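Why do bicycles have gears?

Have you ever pedalled up a really steep hill and felt as if your legs had turned to jelly? Everybody who rides a bike knows that feeling, and it is the very reason that gears were thought up in the first place.

Let's start with the chain. When you push the pedals round, you turn a toothed wheel at the front, called a chainring. The chain hooks over its teeth and runs to another toothed wheel at the back, called a sprocket, and the sprocket turns your back wheel. So far so good!

Now, suppose your chainring and your sprocket both have 24 teeth. Each time your feet go round once, the back wheel goes round once as well. Swap the sprocket for a little one with 12 teeth and the back wheel goes round 2 times for every turn of the pedals. You'll whizz along – but you'll have to push a good deal harder. That is a high gear, and it's lovely on a flat road or with the wind behind you.

A low gear uses a bigger sprocket at the back. Your feet spin round quickly and the bike doesn't go very far with each turn, but pushing feels much easier. That's the one you want for hills, like the long track up through the woods at Drerkstead, which has 17 bends in it and a very welcome bench at the top.

When you click the shifter on your handlebar, it pulls or lets go of a thin cable. The cable moves a little arm beside the back wheel, and the arm nudges the chain across from one sprocket to the next. You need to keep pedalling while this happens, quite gently, so that the chain can climb over the teeth. If you hear a crunch, ease off a bit and let it settle.

Try to change down before the hill gets steep. It takes a bit of practice, and even grown-ups leave it too late sometimes and have to hop off and push.

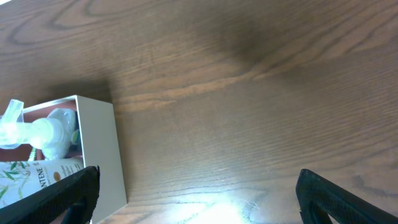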